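2020-07-20

Reran the handicapping sheet on the January cards, 314 races, flat only. Speed figures come from the last 2 starts, with the class adjustment left as it was.

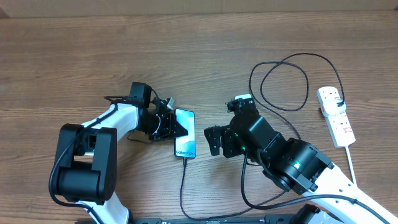 The Tonder ratings still overrate horses dropping in class. I cut the bonus for a drop and the top pick moved in a good share of the sprints. I want the picks readable on a smartphone held upright, like the one on the wooden table, so the sheet is down to four columns: post, horse, rating, fair odds. Trainer notes go on a second page.
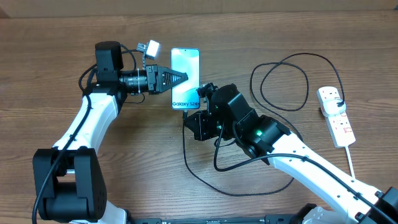

*Bench, phone between the two arms.*

Boltard's past performances had gaps in the workout lines. Filled them from the Atwood file where the dates matched — left the rest blank. There are 1144 starters in the set after scratches. Coupled entries count as one.

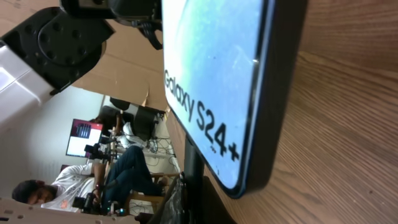 **Pace**

Lone front-runners are underrated on the Masanja scale, mostly in routes. Added two points for a clear early lead and will check it against
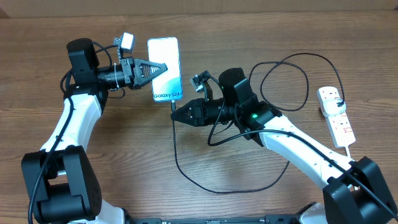
the turf races before keeping it. Exactas wait until the win odds look right. Still to do: fix the odds rounding, rerun the maidens.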